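Hello, and thank you for opening this file before opening the data. I know most people go the other way round, and I do it myself, but there is a fault in these recordings that will spoil your results if you don't know about it, so please stay with me for a few minutes.

# zomley-bin-stops

Recordings of a bin-picking robot from the weeks when it kept stopping in the middle of a pick. The set holds 2342 pick attempts, the controller logs that go with them, and our hand-written notes on the stops. It was put together by Agnes Skjelbred and Janelle Baluyot at the Zomley lab, with a great deal of help from Ilgın Akbulut on the wiring side and Saqib Jafri on the logs.

We first meant to publish this as a plain grasping dataset. Then the stops began, and after a while it seemed a pity to throw away so much well-recorded trouble. If you work on fault detection, or if you look after a robot of your own and want to know what a slowly failing cable looks like from the inside, I hope you'll find something useful in it!

## What's in the folders

- `attempts/` has one folder per pick attempt, with joint positions, motor currents, gripper state and camera stills
- `controller/` has the raw controller logs, split by session
- `stops.csv` lists every unplanned stop, with the attempt number, the joint angles at that moment, and our label
- `notes/` has the lab notebook, typed up by Janelle and cleaned of most of the swearing
- `tools/` has the small scripts we used to line up the logs with the stills

The stills come from a fixed camera. The joint data is sampled much faster than the stills, so please don't expect a picture for every row.

## What went wrong

The trouble started in June. The arm would reach down into the bin, the gripper would begin to close, and then everything would halt with a message saying that the gripper had lost its signal. We would clear the message, send the arm home, and the next pick would go perfectly well. Sometimes it ran for a whole afternoon like that. Sometimes we got three stops before lunch.

Our first guess was the gripper itself, so we took it off, cleaned it, checked the fingers and put it back. The stops carried on. Our second guess was the Eltow interface box, which sits between the gripper and the controller and had been a little moody the winter before. We swapped it for the spare and had a lovely quiet morning, and I'm sorry to say that I wrote to everyone at noon to tell them it was fixed. It stopped again at 2 in the afternoon. (That message is in the notes too. Janelle insisted.)

What finally helped was a very simple plot. Saqib took the joint angles at each stop and laid them over the angles from all the good picks, and the stops bunched up. Nearly all of them happened when the wrist was turned far over to one side while the arm was low in the bin, reaching for something close to a wall. Picks from the open middle of the floor hardly ever failed.
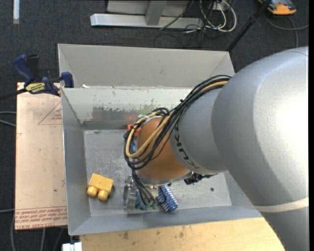
Once we knew that, we went looking for anything that changes when the wrist turns, and the cables were the obvious place. Ilgın brought the arm to one of the bad poses, locked it out, and worked her way along the bundle by hand with a meter on the signal line. She found a soft spot where one of the gripper leads had been bending over and over at the same point. The jacket looked fine. Inside, most of the strands had broken, and the few that were left only touched when the cable was lying straight.

The lead had been tied down too tightly when the gripper was first fitted, so it couldn't slide as the wrist turned. All the bending landed in one short stretch. I did the tying, for the record, and I was quite proud of how tidy it looked.

## The part that worried us more

A stopped robot is annoying, but it is stopped. While going through the logs we found something we liked a good deal less. In 30 of the attempts the gripper signal dropped out and came back so quickly that the controller never raised a fault at all. The arm carried on as though it had a firm hold when its grip state was really unknown for a moment.

With light plastic parts that means a dropped part. With something heavy, or with a person standing closer than they should, it could mean much worse. Please look at these attempts if you look at nothing else. They are marked `silent_dropout` in `stops.csv`, and they have a row there even though the arm never halted.

We have since changed our cell so that any break in the gripper signal, however short, brings the arm to a controlled stop. It cost us some extra nuisance stops in the first week and none of us has regretted it.

## Labels

Agnes and Janelle each labeled the stops separately and then sat down together over the ones they disagreed on. The labels are:

- `cable` for a stop that matches the broken lead
- `silent_dropout` for a signal loss with no fault raised
- `contact` for a real bump against the bin or a part
- `operator` for one of us pressing the button
- `unknown` for everything we couldn't settle

Please take `unknown` at its word. We were tempted to fold those into `cable` once we had found the break, and Kevser Sezer, who reviewed the set for us, talked us out of it.

## Things to watch for

- Sessions before and after the interface box was swapped have slightly different delays on the gripper channel. The script `align.py` takes care of this, but if you write your own loader you'll need the offsets in `controller/offsets.txt`.
- Stops are much more common near the walls. A model can score very nicely by learning where the wall is and nothing about the cable, so please test on good picks from the same poses.
- There are no recordings from after the repair in this release. They will come in a set of their own.
- Clearing a fault by hand leaves a gap in the logs. The gap is real, and we haven't filled it.

## If you run a similar cell

Lock the arm out before you put your hands anywhere near the cables, even if you only mean to have a quick look. Bring it to the bad pose first, then lock it out, then touch it. When you tie the new lead down, turn the wrist slowly through its full range and watch that the cable can move with it. We now check ours every month using the Wakent checklist, which is included as `notes/cable_check.md`, and the replacement leads we made up are described in `notes/taşdemir_leads.md`.

## Questions and corrections

Open an issue and one of us will answer, usually Janelle, who is quicker than I am. If you think we've labeled a stop wrongly, please include the attempt number and tell us what you saw. We've already changed several labels that way and are glad to change more.

Agnes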